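Washing flannel shirts: 30 or 40 degrees?

hukora_rasa
Posts: 138
Hello everybody. I moved to Sternley in July and the water here is very hard. At home I washed all my checked shirts at 40 and they stayed soft for years. Now after a few washes they feel like cardboard. I did not change the powder. Should I go down to 30, or is the temperature not the problem?

millpond
Posts: 22
It's the water. Use more powder than the box says for soft water, there is normally a table on the side. I'm in Besley and we have the same trouble.

Tobbs
Posts: 90
Disagree with millpond. Too much powder is what makes them stiff, it doesn't rinse out. Use less and put an extra rinse on. And 30 is plenty for a shirt you wore to the office.

hukora_rasa
Thank you both, although now I have two opposite answers! I looked on the box and I was using the amount for soft water, so millpond can be right. But I also have a small machine and I fill it very full, which my mother always told me not to do.
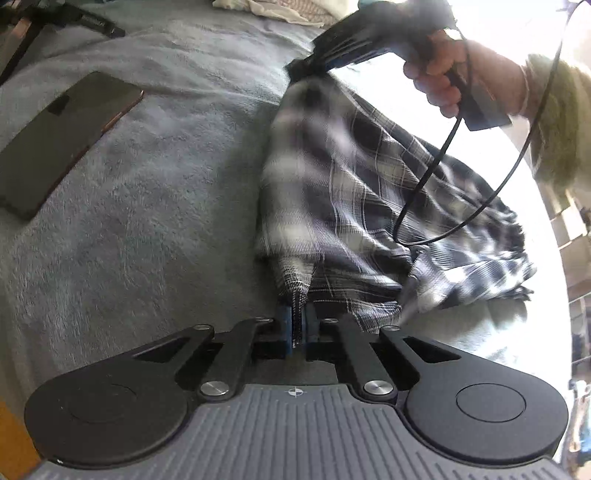 I have now done one wash at 40 with the larger amount of powder and only half of the usual load. I dried everything on the line in the yard, not on the radiator. I will write the result when I have ironed them.

millpond
Radiator drying would do it too. Give them a good shake before you hang them up.

Tobbs
The half load is what will make the difference, not the powder. You'll be paying for 2 washes instead of one, mind.

G. Rätsep
Has anybody tried white vinegar in the softener drawer? My neighbour swears by it, but I am afraid for the rubber seal.

Tobbs
I wouldn't. Read the manual for your machine first, mine says no.

hukora_rasa
The result: the collars are softer, the sleeves are the same as before. So I will continue with 40 and add the extra rinse from Tobbs as well. If they are still hard next month I will ask about a water softener in a new topic.

Rasa Uibo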